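Bench notebook, August
Job 514 - Tremico reception pieces, fabric stems, second look

9.40. Stems out of the bag and spread over the white table. I wanted them flat and loose before anyone starts bunching, as a bunch hides a lot. The last time we judged a batch already arranged we all said how nice it looked and then spent an afternoon picking out the bad heads.

The Sunley sheet calls this range "botanically faithful". I have read that line on three different ranges now, one of which was a blue poppy with rose leaves. So, starting from doubt.

Hydrangea first, as it is the one Tremico asked about. Pale blue, lighter than I had in my head from the catalogue page. I would call it powder blue down in the folds and close to white on the raised edges, and I suspect the near-white will read as plain white from the other side of a reception desk. Under the warm lamps in that lobby it may go grey. I can't tell from here and I don't believe anyone who says they can. Needs trying on site.

Petals are broad and ruffled. There are creases, faint ones, and the question is whether they are meant. A bit of creasing helps it, since real ones are never pressed flat, but I am fairly sure half of what we are praising as "texture" is what happens to any fabric flower packed under other fabric flowers. If it is packing, it will steam out, and then we find out what the head looks like without it. Do one head with steam and leave one alone. Don't steam the lot.

Small pale centres on some of the florets, slightly pearly. These are the weak point for me. Nice enough close up. A touch bridal. They also look like the kind of thing that comes off on a sleeve, so somebody please tug a few before we promise anything (gently, with tweezers, and write down how many come away).

You can see stem through a gap low in the head if you get down to it. That doesn't bother me at desk height. It would on the stairs piece, where people walk up past it with their eyes level with the underneath. Turn the gap to the wall or tuck a leaf in.

10.25. Laid the blue by the red to see if they fight.
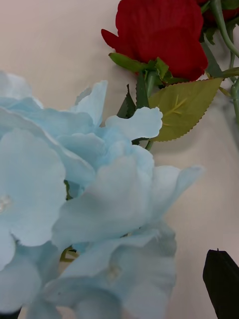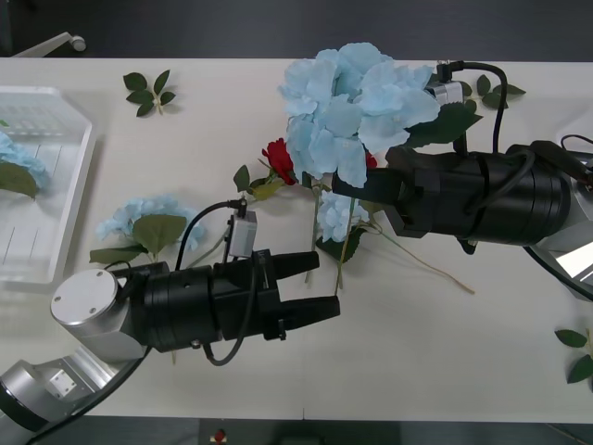 Both: the big blue head with red beside it. Go by the first for petals and leaves, the second for how much room the blue takes up.

They fight less than I expected. I had written "no" in the margin of the job sheet last week and have now changed it to "not sure", which for me is generous. The red is deep and the blue is weak, so the eye goes to the rose every time, even though the hydrangea is several times its size. If Tremico want the blue to be the main thing, as their note says, then red next to it is a mistake. If what they mean is that they want the blue to fill space, fine, it fills space. It fills so much that a smaller red flower next to it all but disappears underneath.

Someone will say use more red. I think that turns it into a Christmas piece with a blue cushion in it.

Roses. Better made than the hydrangea, I am sorry to say, given that we are buying them as the extra. Tight heads, the surface has a velvety look, and the outer petal on the one I had closest rolls back properly. Sepals sit in a ring under the bloom with the points spread out. Good. My one grumble is that a tight rose and a blown-open hydrangea look like two different weeks of the year put in one vase. We could ask for the open rose from the Kodikara range, but their red leans to orange as I remember it, and I would want a stem in hand before saying yes. I have been caught by their colour card before.

Leaves. The serrated ones come in two greens, a big yellow-green one and a narrower dark one. I went back and forth on this. First thought: two dye lots, send them back. Second thought: new growth and old growth, which is what you would see on a real plant. Third thought, the supplier got lucky with two dye lots. Whatever the reason, I'd keep both and mix them, because all dark would look like a hedge. The veins on the yellow-green are clear and the edge is finely cut with no fluff that I could find.

11.10. Dust. Nobody at Tremico has asked about dust and I think we should raise it before they do. The old pieces in their lobby were up for 12 weeks before we saw them again and the ruffled heads were the worst by a long way. Smooth leaves wipe. Ruffles don't. The Jorance spray is supposed to stop it settling. I have tried it on offcuts and all I can report is that the offcuts smelled of it for two days. Shelf test:

- one hydrangea head sprayed, one not, top of the tall cupboard
- one rose the same
- look again at 19 days, same lamp, same time of day, whoever looks should not be told which is which

I will bet a packet of biscuits on no difference.

Bending. The sheet says the stems hold any shape. The rose stem holds a gentle curve. The hydrangea is a heavy head on a stem that I don't trust; set at an angle on the foam it had sunk a little by the time I came back with tea. Might be my foam, which is old and has too many holes in it. Repeat with a fresh block before blaming Sunley.

Price. The quote is for 50 hydrangeas and it only works out if we use nearly all of them. At the size these heads are I can't see where they would go. Three in the desk piece would be crowded. I would halve the order and put the money into leaf, and I expect to be told that the discount vanishes below the full box. Ask anyway.

To do
- fresh foam, repeat droop test, note the angle this time
- steam one head only
- tweezers on the pearly centres
- take one blue and one rose to the lobby, late afternoon with the lamps on
- ask for a single open red from Kodikara, no card, the stem itself
- write to Tremico: is the blue the main flower or the filler? Need it in plain words before we cut anything

Please leave the loose stems spread out on the white table until after lunch. If they must be moved, keep blue and red in separate trays and don't stack anything on the hydrangeas, or the crease question is finished before we have started it.

2.15. Added after lunch: looked again with the blinds down. Blue is worse, red is the same, yellow-green leaf is the best thing on the table. Still at "not sure".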